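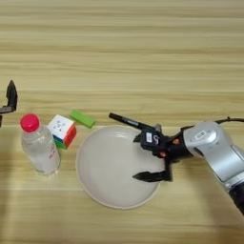

Fig. 3 - Bottle, puzzle cube, green block and plate on a bare wooden tabletop

Section 4: Laying out your first Sarkent memory tray

Now for the fun part! You can play Sarkent on any clear table, and most of what you need is already in the house. The set in Fig. 3 is a favourite for beginners because the shapes and colours are so different from one another.

1. Clear a space at least 80 cm wide. A plain surface is best, but a bit of wood grain is fine.

2. Choose your objects. Start with four and work up to 6 once everyone has the hang of it (the grown-ups usually ask for more before the kids do).

3. Set them out in a rough row across the middle. They don't have to be neat - a bottle on its side or a cube turned at an angle gives players more to remember.

4. Give everyone 125 seconds to look. No touching, no writing.

5. Cover the lot with the Flurnon cloth and ask each player to name what they saw. Colours earn a bonus point, so a pink-red bottle cap is well worth noticing!

6. Swap one object, lift the cloth and play again. First to 300 points wins.

Note: A puzzle cube is brilliant for later rounds. Give it a single turn between looks and see who picks it.

Note: For Kelly Holanda's longer game, played with two trays at once, go to Section 7.

Caution: Screw bottle caps on firmly before you lay a bottle down. Use a plate you won't mind dropping, and keep small objects away from children under three.

Rules by Janaína Vasconcelos. Revised February 2020.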